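# Visit to the Pritarden Data Center, Birholm

2024-01-09

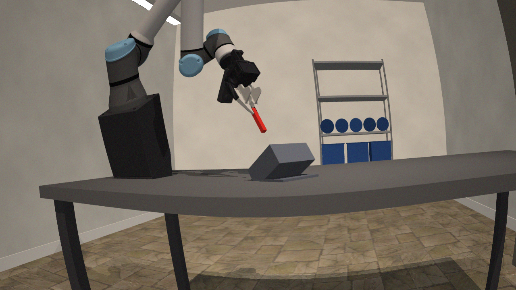 **Information Security Office, Pidar**

Two members of this office attended the visitor day held by Pritarden at its data center in Birholm. The purpose was to see how the site stores and protects customer login data before our hosting contract comes up for renewal in June.

The group of 15 visitors was received by Dinesh Bandara, who leads the operations team. Phones were left at the front desk. Entry to the server hall requires a badge and a personal code, and each visitor was signed in by name.

The main hall holds 63 racks, of which 20 are set aside for outside customers. Backup power was shown but not started during the visit. Our questions about fuel supply were answered in writing the same afternoon.

Pramila Awasthi gave a talk of 50 minutes on password storage. Pritarden has moved all customer accounts to salted hashes with a slow hashing method, and the last of the older unsalted records were removed last year. She described the company's own cracking tests, which are run on a separate network with no link to customer systems. Accounts with weak passwords are locked until the owner sets a new one – a rule that drew several questions from the group, mainly on the load it places on the help desk.

We were not shown the tape store, and the log review process was covered only in outline. Both points have been raised with Mr. Bandara.

The office recommends that Pidar ask for the written test procedure and a sample report before renewal talks begin. Staff who wish to read the full visit notes may request them from this office.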